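Beril Sarıgül did not want to play the lighthouse keeper. When the script of Karakaya came to her agent, she read it in one evening and asked for the smaller role, the sister who comes home for the funeral.

"I thought the keeper is too close to people I already played," she says. "Silent woman, bad weather. I was a little tired of her."

Director Nurhan Bilgin waited three weeks and called again. She had rewritten the first act, and now the keeper talks nearly all the time, to the radio, to the birds, to her dead husband. Sarıgül accepted the same day.

The film opens in November, and it is the second work together for the actress and the director, after the family drama Minder. That one was shot in two apartments with a very small crew. Karakaya is larger in every way. There is a storm, a shipwreck and a cast list that kept changing until the last moment. Güven Gündoğdu joined as the coast guard officer only when another actor left for a television series.

"Güven learned his lines in the car," Sarıgül says and laughs. "He will be angry that I tell this. But in our first scene together he was better than me, so he can't complain."

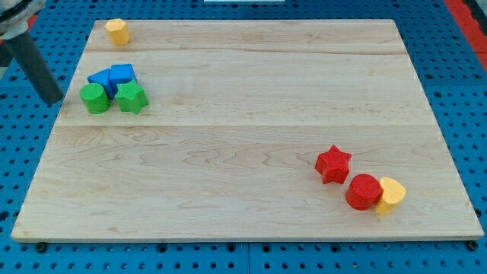
Did she do the storm scenes herself?

Most of them, she says, but the fall from the stairs belongs to her stunt double, Hatice Başaran, and she would like people to know it.

She is careful when we come to the ending, which was changed after the first test screening. Bilgin has said before that she prefers the old version. Sarıgül prefers the new one – "we discussed it very loudly" – and she believes the viewers will be divided also.

Next year she begins Jorkance, a comedy written by Elif Naz Erdem, in which she plays a dentist who inherits a circus. I ask if a comedy makes her nervous.

"Of course. In a drama, if the audience is silent, you can tell yourself they are moved," she says. "In a comedy you can't tell yourself anything."

Rehearsals start in January, and she has already asked for a smaller role in that one too. Erdem refused.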